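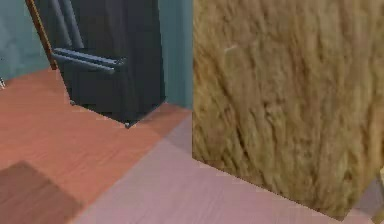

**Issue 6: the cheap camera goes up against the dear one**

1/ Back in the simulated flat this month, and I am so pleased to be back! Last time I was comparing controllers. For this one it's cameras: the narrow view and the wide view, same room, same arm, same jobs. Long thread, put the kettle on.

2/ The narrow one first. I love how crisp the fridge handles come out even at low resolution. Two horizontal bars, one above the other, and you can pick them out straight away from the dark door. A big tan thing on the right takes up half the view, though, and that half is a lot to give away when you're trying to plan a reach.

3/ Setup for those who asked in December: the arm is the Dorkberg, the stock one, no changes to the joints. Two grippers on the list, the Noiphan parallel jaw and the Cever soft three-finger. Everything runs in Proltcombe, which is the simulator I've been banging on about since the first issue.

4/ I did 300 tries per camera, per gripper, on one job: find a small thing on a piece of furniture, go to it, close on it, lift it. A try counts if the thing is still in the gripper 3 seconds later. That's the whole rule. I've tried fancier scoring and always end up arguing with my own spreadsheet.

5/ The narrow camera is wonderful up close. Once the arm is lined up, the Noiphan jaw closes dead centre nearly every time, and you can watch the correction happening in the last few centimetres. Gorgeous little wiggle. I replayed it far too often.

6/ Where it struggles is getting there. Anything large and near swallows the picture and the planner has very little to go on. It tends to swing the wrist left, have a look, swing back, have another look, and by then you've used half the time limit. (I raised the limit once. It just looked around for longer.)

7/ Now the wide view. Oh, this was a treat. Suddenly there's a room to plan in: furniture, walls, floor, and a decent idea of how far apart things are. The planner picked a sensible approach on the first go far more often, and the arm moved like it meant it.

8/ The price is detail. Small things on a shelf shrink to a few pixels, and a few pixels of something dark on something brown is hard going. The depth estimate wobbles, the jaw arrives a touch high, and it shuts on air. You can hear me groan on the recording.

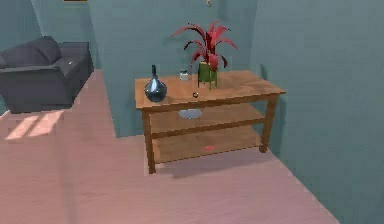 9/ Marram asked under the last issue whether the glossy vase was fair game, as shiny things wreck depth on every real camera they've owned. Yes, fair game, and yes, it's a pain! Highlights slide over the curve as the view moves and the estimate slides with them. I left it in the list on purpose.

10/ The Cever fingers were the surprise there. They don't much mind being off to one side, they sort of fold round and settle. With the wide camera and a rounded object I'd take them over the jaw any day. On the plate it went the other way, and the jaw got its edge over the rim while the soft fingers kept pushing the thing along the shelf.

11/ Shelves, by the way, are brutal. The tabletop is easy, the middle shelf is a puzzle, and the bottom shelf is where my wrist joint goes to complain. The Dorkberg has a chunky elbow and it has to come in almost flat. If you're building your own room to test in, put something low down. You'll learn more from it than from another ten tabletop runs.

12/ Lighting: I kept the sun patch on the floor for the whole comparison. A few of you suggested switching it off so the cameras get an even start, and I did try that for an afternoon. Scores crept up for both and I trusted them less. Real flats have windows, so the sun stays.

13/ One bug to own up to. At try 2987 in my running log (that's all issues together) I spotted that the gripper offset was still set for the Cever while the Noiphan was fitted. I threw out that batch and ran it again. The ranking didn't change, but the jaw's numbers look much healthier now. Check your offsets, friends.

14/ So what am I using? Both! Wide camera fixed up high for the approach, narrow one on the wrist for the last bit, and a very plain rule for handing over: when the target is about a forearm away, switch. My first version blended the two and it dithered terribly at the boundary. The plain switch is jerky to watch and works better.

15/ Favourite run of the lot came at two in the morning, wide to narrow, soft fingers, straight to the little white jar at the back of the table without touching the vase. I clapped. Alone, in my kitchen, at a simulated jar.

16/ Settings file and the raw log are going up tonight once I've tidied the column names. If you have a Dorkberg and a spare evening, please try the handover distance at half of mine and tell me what happens. I think it'll be worse with the jaw and better with the Cever, but I'd like to see it from someone else's setup.

17/ Next issue is drawers and doors, starting with those fridge handles. I've had one early go with the jaw and it pulled the top bar beautifully, then wouldn't let go of it. More soon!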